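Chapter 7
The Gripper Said It Was Fine

In this chapter you will learn to
distinguish a command, an acknowledgement and a measurement
trace a false success back through the layers that passed it along
write a grasp check that can fail
decide what a robot should do when it doesn't know what it is holding

Before you start, you should be comfortable with the state machines in Chapter 4 and the message timing material in Chapter 6. If you skipped Chapter 6 on the grounds that timing is boring, you are about to meet some people who did the same.

7.1 A very good November

The Ukonier was a two-armed mobile robot meant for the shared kitchens of retirement residences. It would put things in the fridge, take things out of the fridge, and move dishes to and from the sink. The manufacturer, Manton, ran the software against a simulated kitchen every night and against a real one in Calstead whenever the real one was free, which was mostly when the residents were asleep.

Through November the simulated results were splendid. The team ran 503 pick-and-place trials and logged 444 of them as successes. A chart was made. The chart went up on the wall beside the coffee machine, where it was admired by people from other departments who had come for the coffee.

Then the real robot in Calstead was asked to move a mug from the counter to the sink. It drove to the counter, lowered its arm, closed its gripper on the air beside the mug, carried the air carefully to the sink, released it, and reported success. It was asked to try again and was just as successful.

The mug was unharmed. The second object that week was a glass jug, which the robot did pick up, but which it believed it had already put down. It opened its gripper over the floor. The residence had a rule about bare feet in the kitchen after hours, and for once people were glad of it.

Tímea Mészáros, then a junior test engineer, was given the job of finding out what was wrong with the Calstead hardware. She spent two days establishing that there was nothing wrong with the Calstead hardware. On the third day she did something that had apparently not occurred to the rest of the team, and looked at the camera views from the simulated runs. 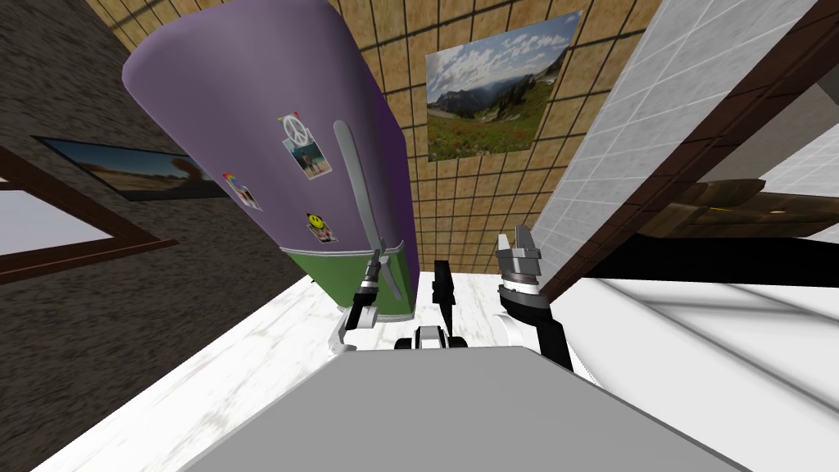
Figure 7.1 Forward view in the simulated kitchen, with both arms reaching out ahead of the body.
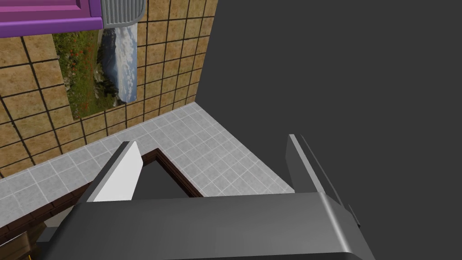 Figure 7.2 View over an open gripper at the tiled counter. There is nothing between the fingers.

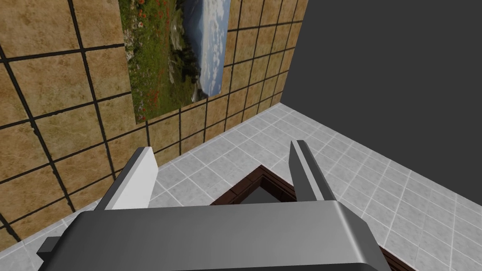 Figure 7.3 View over an open gripper above the floor and a brown-rimmed opening.

7.2 What the log knew, and how it knew it

A single view can't tell you whether a task succeeded. An open gripper is exactly what you hope to see before a grasp and after a release, and Figures 7.2 and 7.3 would sit quite comfortably in the record of a flawless run. The trouble starts when you put the views beside the log and the log says HOLDING.

Mészáros went through the 444 successes by hand, comparing the logged gripper state with the recorded view at the same time stamp. In 290 of them the robot had carried nothing at any point. It had gone through the motions, and the motions were what had been scored.

The chain that produced this result had four links. None of them was stupid taken alone.

The planner sent CLOSE to the gripper driver and waited for a reply.

The driver replied OK. By this it meant that the command had arrived and was spelled correctly.

The state machine took OK to mean that the gripper had closed, and set its internal state to HOLDING. There was a proper finger-position message it could have used. If that message failed to arrive within 1,000 milliseconds, the software reused the last value it had, however old. A comment in the code described this as temporary.

The scoring script counted a run as a success if the state had passed through HOLDING and then RELEASED, and the arm had finished near the goal. It never asked where the object was. In simulation this is a remarkable omission, as the simulator knows where every object is at all times and will tell anyone who asks.

The jug was the same fault facing the other way. A release command had been acknowledged but not carried out, the state became RELEASED, and the next task began by opening the fingers to get ready. They opened properly that time.

7.3 Three words to keep apart

Much of this chapter depends on using the following terms strictly. People in industry don't, and you will have to put up with that, but your code need not.

Command: what one part of the system asks another part to do. A command is evidence about the sender's wishes.

Acknowledgement: a reply confirming that a command was received. It is evidence about the communication link. Treating it as evidence about the world is the error at the centre of the Ukonier case, and you will find it again in the door interlock in Section 7.6 and the conveyor in Problem 7.9.

Measurement: a value obtained from a sensor after the action, carrying a time stamp and some statement of how far it can be trusted. A measurement without a time stamp is a rumour.

A state such as HOLDING should be entered only on a measurement, and a recent one. Finger position will do as a start: fingers that close all the way have usually closed on nothing. Motor current is better for rigid objects and worse for bread. A wrist camera can confirm either, provided somebody has arranged for its output to be used.

When the measurement is missing, the correct state is UNKNOWN. Students dislike UNKNOWN because it makes the diagram messier and the success rate lower. Manton's did go lower. The chart beside the coffee machine came down on the Friday, and the tape took some paint with it.

7.4 Before reading on

Take the state machine you built for Problem 4.6 and mark every transition that fires on an acknowledgement. For each one, write down which sensor could supply a measurement in its place, how old that measurement may be before you refuse it, and what the arm does while it waits. "Continues" is an acceptable answer only if you would stand under the arm while it does so.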